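Rain gauges deserve more love than they get. My neighbour Teresa Egan has read hers every morning for 46 years, and her notebooks are a joy — every drizzle, every cloudburst, every dry spell when the beck shrank to a trickle. Big weather models are marvellous, and I could talk about them all day! But they cover wide squares of land, and a storm can soak one side of our valley and miss the other. 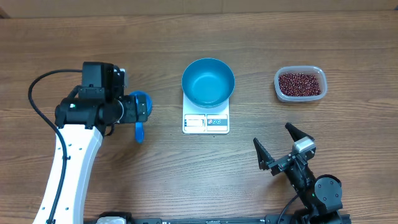
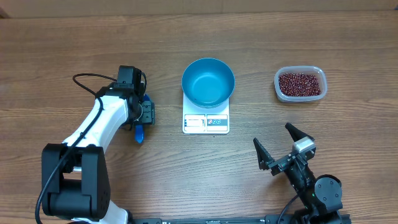
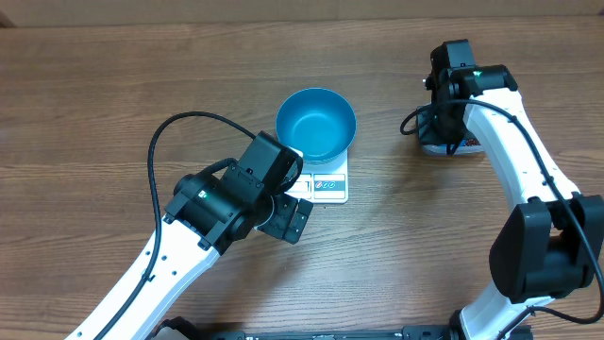
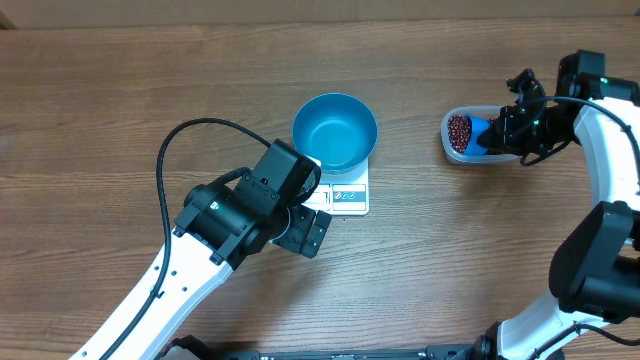
So I'd love to see a gauge in every school in the county. Kirsty Cropper reckons up to 40 would join in the first year, and I think she's being shy. Children are brilliant at this, they argue over every millimetre. Put their readings online beside the official ones, let the forecasters grumble about the odd bad number, and keep going through the dull months too — October drizzle counts as much as a July flood.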